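Proyecto Murkance: material didáctico para la cocina-aula de Udel
Informe de seguimiento n.º 2
Entidad financiadora: Fundación Kusteck
Fecha: jueves, 14 de mayo de 2026

1. Objeto del informe

El presente informe recoge el trabajo realizado en la cocina-aula de Udel desde la entrega del primer informe de seguimiento, en noviembre. Abarca la revisión del material, la reorganización del espacio de trabajo, el estado de las fichas y la ejecución del gasto. Los justificantes se remiten aparte, numerados según el cuadro de partidas de la solicitud.

El proyecto no ha cambiado de alcance. Se mantiene el objetivo de dejar la cocina-aula en condiciones para impartir los talleres de cocina básica y de educación alimentaria, con un material ordenado, identificado y fácil de reponer.

2. Situación de partida

Al cierre del primer informe, el material estaba repartido entre tres armarios y varias cajas procedentes del local anterior. Convivían utensilios de uso diario, piezas para ejercicios de clasificación de alimentos y objetos sueltos sin etiqueta. Faltaba una relación única. La que se entregó con la solicitud se había hecho por cajas, y al abrirlas se comprobó que el contenido no siempre correspondía con lo escrito en la tapa.

También quedaba pendiente decidir qué se hacía con las piezas repetidas y con las que presentaban desgaste.

3. Trabajo realizado

3.1 Inventario

Se ha completado el inventario general. La relación tiene 963 entradas, cada una con su número, una denominación breve, el lugar donde se guarda y el estado. Se ha preferido una denominación corta y repetible a una descripción larga. En el primer intento, con descripciones libres, el mismo tipo de pieza aparecía con tres o cuatro nombres distintos y las búsquedas no daban resultado.

Los cubiertos se han inventariado por juegos. Los cuencos y las fuentes, uno a uno, con la capacidad anotada cuando viene marcada en la base. Los paños y manoplas se han dejado fuera por considerarse consumibles.

3.2 Encimeras y armarios

Se han vaciado los armarios bajos y se han vuelto a llenar por actividad: preparación en frío, cocción, repostería y limpieza. Las tablas de corte están ahora junto al fregadero, en vertical. Los botes de especias han pasado a un cajón con separadores, y las tapas de las ollas, que ocupaban un estante entero, cuelgan del interior de las puertas.

La zona de la encimera próxima a la ventana se reserva para los ejercicios en grupo y no se deja en ella ningún pequeño electrodoméstico. La batidora y la báscula tienen sitio fijo en el lado contrario, cerca de los enchufes.

3.3 Piezas para los ejercicios de clasificación

Es la parte que más horas ha requerido. El material se compone de piezas con aspecto de alimento que el alumnado agrupa por familias, por forma o por color antes de pasar al trabajo en los fogones. Llegó mezclado y sin relación de contenido, de modo que ha habido que establecer primero los grupos y después repartir las piezas.

Se han formado seis grupos: frutas, hortalizas, panes, lácteos, piezas alargadas y varios. El grupo de piezas alargadas se separó a mitad del trabajo, al ver que varias admitían más de una lectura y provocaban discusiones en la mesa. En la ficha se anota solo lo que se aprecia a simple vista: forma, color, extremos y marcas de la superficie. La familia de alimento se deja en blanco cuando hay duda y la fija el docente al preparar la sesión.

Un caso de este tipo es la pieza rosa asalmonada, cilíndrica, lisa y algo brillante, con la punta redondeada. Por su forma recuerda a una salchicha, pero también podría pasar por un juguete de goma blanda. Tiene la superficie salpicada de motas pequeñas de color marrón rojizo oscuro, que se aprecian sobre todo en la mitad superior, y ese rasgo se ha incluido en la ficha. Sobre la encimera gris moteada el rosa resalta bien.

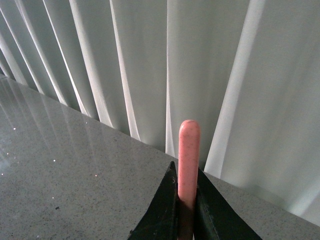 3.4 Fichas y etiquetado

De las entradas del inventario, quedan 212 sin ficha definitiva. Casi todas pertenecen al grupo de varios y a los utensilios de repostería. El resto tiene ficha revisada y etiqueta en el contenedor correspondiente. Las piezas pequeñas no llevan etiqueta individual; se identifican por la caja en la que se guardan y por la lista pegada en el interior de la tapa.

Las etiquetas se imprimen en blanco y negro con letra grande. Se probó un código de colores por grupo y se descartó tras dos sesiones: obligaba a tener impresora en color en el aula y las etiquetas de lácteos y panes se confundían con poca luz.

4. Incidencias

El suministro de cajas encargado a Moser se recibió en dos entregas. En la primera, las tapas correspondían a un modelo más ancho y no cerraban. El proveedor las cambió sin coste, pero el etiquetado se detuvo durante ese tiempo y el trabajo se desvió a los armarios, que estaban previstos para una fase posterior. El calendario general no se ha visto afectado.

El cajón de los separadores roza en el lado derecho al abrirse del todo. Se ha ajustado la guía una vez y habrá que volver a hacerlo.

Se han retirado del uso varias espátulas con el borde dañado y un colador con la malla suelta. Figuran en el inventario con el estado «baja» hasta que se repongan.

5. Ejecución económica

El gasto se mantiene dentro de lo aprobado en todas las partidas. En la de almacenaje quedan 234 euros sin comprometer. Se solicita autorización para destinar ese importe a la reposición de las espátulas y el colador, y a una segunda rejilla de secado, que no estaba prevista y hace falta cuando coinciden dos talleres en la misma tarde.

La partida de impresión se ha gastado a menor ritmo del previsto, al haberse abandonado las etiquetas en color. No se propone ningún cambio en ella por el momento.

6. Uso del aula durante el periodo

Los talleres han continuado con normalidad. Se ha observado que la recogida al final de la sesión ocupa menos tiempo desde que los armarios siguen el orden de las actividades, aunque no se ha medido. Los grupos nuevos siguen preguntando por el sitio de las tapas, y se colocará un cartel en esas puertas.

El ejercicio de clasificación se ha hecho con los grupos ya ordenados. El de piezas alargadas ha funcionado mejor al final, cuando el alumnado conoce el resto. En las guías de sesión se cambiará el orden.

7. Trabajo previsto

Completar las fichas pendientes, empezando por repostería.
Revisar el grupo de varios y decidir si se divide.
Reponer los utensilios dados de baja, una vez autorizado el gasto.
Ajustar de nuevo la guía del cajón.
Imprimir las guías de sesión con el nuevo orden del ejercicio.

8. Documentación adjunta

Relación de inventario, modelo de ficha, justificantes de gasto y albaranes de las entregas de Moser.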